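Home | Walks | Grumbles | About

The old rail line to Vadau, paved

Everyone I know who has walked the Vadau path comes back saying it "changed" them. I walked it and I came back with a sore heel. I'm willing to believe the fault is mine, but I'd like to make the case first.

The leaflet from the visitor office in Gotovberg promises a "green tunnel experience" with restorative effects on mood, sleep and digestion. Digestion! I read it twice over coffee and could not find who had measured any of this. There was a drawing of a leaf with a smile on it, and a line saying 81 percent of walkers felt calmer afterward. Calmer than what? I feel calmer after most things that end.

So, the walk. You pick it up behind the bakery in Gotovberg, go past a row of garages, and after 5 minutes the town is gone and you're on asphalt with leaves on both sides. I was there a little before nine in the morning. The first stretch has a bench every 100 yards, which made me suspicious, and then the benches stop altogether and you would pay money for one.

The big selling point is that it's flat and straight. People say this like it's a good thing. I grant you it's easy on the knees, and if you're pushing a stroller or getting over surgery I'm sure it's a blessing. But a hill at least gives you something to argue with. On a straight path you can see where you're going to be in half an hour, and it looks a lot like where you are.

I tried to do the mindful thing anyway. The leaflet says to "notice five things." I noticed the asphalt, which is the coarse kind you feel through thin soles. I noticed the sky was white from one side to the other and had no plans to change. By the third thing I was thinking about whether I'd locked the shed.

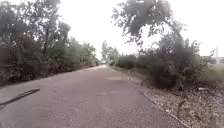
My theory is that long straight paths don't calm anybody down so much as bore them, and that people who are never bored at home mistake it for peace. I put this to my sister-in-law and she told me I'd walked it wrong.

To be fair – and I do try – there was a part past the Kurkadov turnoff that I liked. The traffic noise drops away there and I quit checking my watch for a while. Was that the green tunnel working on my mood? Maybe. I'd also just eaten a cheese roll.

Vadau itself has a fountain, a closed café and a bus back. The bus was 5 minutes late and I didn't mind, so make of that what you want. I'm told the Vondráček loop is hillier, and the leaflet makes no claims for it at all, so that's where I'm going next.

Last updated: January

Recent posts
Are walking poles a racket?
Gotovberg bakery, second opinion
The Kurkadov lookout and what you can't see from it
I wore the expensive socks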